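Full house at Madigan for robot open day

Hernmont's robotics workshop threw open its doors on 19/09/2026, and what a turnout! Roughly 100 people came through the Madigan building to watch robot arms pick things up, put things down and now and then change their minds halfway.

The big draw was the Zuvitz station, where an arm with soft-looking green fingers worked with blocks and a steel cup. Kids crowded in two rows deep (a fair few grandparents too), and every good grab got a cheer. Visitors could call out the next move, and Kieran Rafferty, who runs the workshop, typed it in for them.

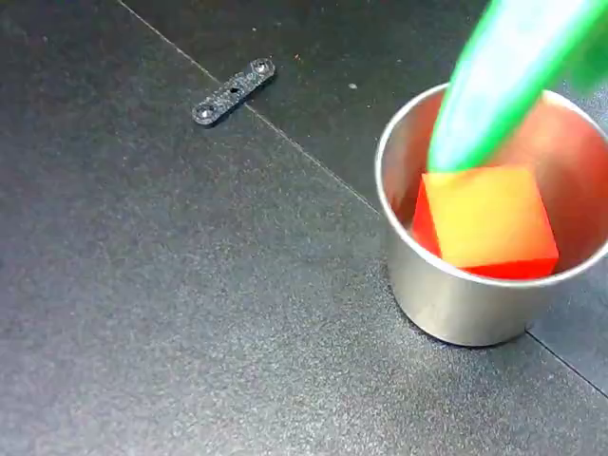 A green gripper finger touches the block in the steel cup at the Zuvitz station.

"A cup is a mean little test," Rafferty told the crowd. "The sides are right there, and there's hardly any room for your fingers. Try it at home with your eyes shut!"

Over at the next bench, Aidan Ní Mhurchú let people steer a second arm by hand. The youngest driver of the day was five and had to be coaxed away with a sticker. Ní Mhurchú also talked about Rarnow, the team's practice log, which now holds 1,332 tries at everyday jobs like stacking and sorting.

The workshop plans to do it all again in November, with 2 sessions and 33 places in each for people who want time at the controls. Entry is free, and sign-up sheets are at the Madigan front desk.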